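Speaker notes, Moltley workshop talk, session on learning from demonstration
December 23, 2020

Slide 1. Title
Say the title once and move on. Mention that the talk covers collection and filtering only. The policy network is the standard one and is in the paper.

Slide 2. The question
We wanted to know whether demonstrations recorded with hand-held grippers in ordinary kitchens could replace demonstrations recorded by driving a robot arm in the lab. The task is stacking bowls. Start with bowls spread over a table, end with one stack. It sounds simple. It has a regrasp in it for most people, and the regrasp is where our earlier policies failed.

Slide 3. Setup
Two grippers per person, one in each hand, with a camera on each. Nothing is done to the room first. Soltano handled recruiting and scheduling. Vuditz is our name for the software that lines up the two video streams and recovers the gripper paths. Say this slowly, people mix up the two names.

We collected 1879 demonstrations in 14 homes, starting in March. Pause here for the numbers.

Slide 4. What one view looks like
Leave this up while explaining the wrist view. The fingertips are always in the same place in the image, so the policy learns where the bowl is relative to them. Point out the tipped bowl at the fingertips, and the second gripper coming in from the right. Each camera often sees part of the other tool, and we do not mask it out. Patterned cloth stays too.
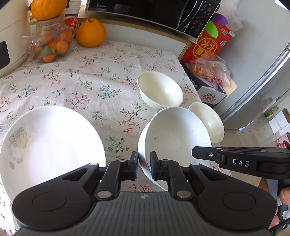

Kuruc asked at the practice run whether leaving the other gripper unmasked would teach the policy to wait for it, and whether we had checked that on a one-arm robot. Answer: yes to both. With one arm the policy stalled at the regrasp. We now report two-arm results only, and the one-arm runs are in the appendix.

Slide 5. Filtering
Two rules. Drop a demonstration if the path recovery loses track for longer than half a second. Drop it if the final stack is not visible from either camera. We tried a third rule on speed and took it out again. It threw away the slow regrasps, and those were the ones we needed.

Slide 6. Result
Test kitchens were not in the training set. There were 8 of them. The policy trained on home data finished the stack more often than the one trained on lab data, and most of the difference came from bowls that started on their side. With upright bowls the two were close. Do not oversell this. Show the bar chart, read the two labels, stop.

Slide 7. Failures
Play the clip with the sound off. Main causes, in order of how often we saw them:
Glare inside a white bowl, rim position estimated wrong
Both arms reaching for the same bowl
Nested bowls picked up as one

Glass bowls were left out of the study. Someone will ask. We have no result for them.

Slide 8. Cost
A new home takes one visit. Most of the time goes to calibrating the pair, 13 minutes with the current procedure. The lab arm needs an operator and a reset person for every session.

Slide 9. Next
More object types, same filter. We also want to test whether fewer homes with more demonstrations each would do as well. Our guess is no, but we have not run it.

Leave slide 6 up for questions. Backup slides cover the calibration target and the camera lens.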